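Gaete Street Kitchen — Gallery

Posted 10 April 2018

The kitchen at Gaete Street was closed for 13 working days while the walls, floor and plumbing were redone. It is a shared kitchen on the ground floor, used by the tenants upstairs and by the cooking classes in the back of the building. The gallery follows the job in the order it was done, with a short note for each stage. Click any picture for the larger version.

Clearing out
Everything on the shelves was boxed and labeled by shelf, then moved to the hallway closet. Chipped plates and pans with loose handles were thrown away at this point. Spices with no date on the jar went too.

Old wall covering
The painted board had gone soft near the sink and came off in pieces. Behind it we found an older coat of paint in a green called Buvard, which a few long-time tenants remembered from the original kitchen.

Plumbing
Both shutoff valves were replaced, along with the drain line under the sink. The old valves hadn't closed all the way for years, so any small repair meant turning off water to the whole floor. That is fixed.

Backer board
New board went up over two days. The outside wall was out of plumb and had to be shimmed — this took longer than anything else in the first week. We also added blocking where the shelves were going to hang, so the screws would have something solid to bite into later.

Floor
The sheet floor is from Biluston and was laid in one piece, with a single cut at the doorway. It needed 30 hours before anyone could walk on it. A strip was left over and is rolled up in the hallway closet behind the brooms. Please don't throw it out, as it is the only patch material we have.

Electrical
One outlet was moved to the other side of the sink and two were added along the counter wall. All of them now have test buttons. If an outlet goes dead, press reset before you call anyone. The panel has also been relabeled, and the kitchen breakers are together on the left side.

Shelves
We reused the old shelf boards after sanding them and hung them 3 inches higher than before. Tall stockpots fit underneath now. The brackets are new.

Wall tile
The choice came down to white or a pale gray, and white won because it is easier to match if one cracks. The tile is Hirar, bought in two batches, and a spare box is kept in the closet. Warm water and dish soap are enough for cleaning it. No bleach and no scouring pads, please — they are hard on the grout.
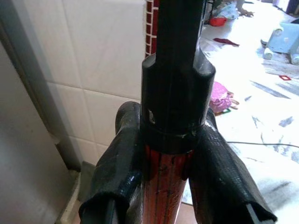
Still to do

The pantry door sticks and needs to be planed along the bottom. The window trim has its primer but no finish coat, and the ceiling light over the sink is on order. We expect to have these done in June, and the kitchen will stay open while the work goes on.

Using the kitchen

Hours are the same as before, 8 in the morning until the building closes. Boxes that haven't been claimed from the hallway closet will be unpacked onto the shared shelves. If you're missing something, check the lower shelves first, then leave a note on the office door with the name of the item and where it used to be kept.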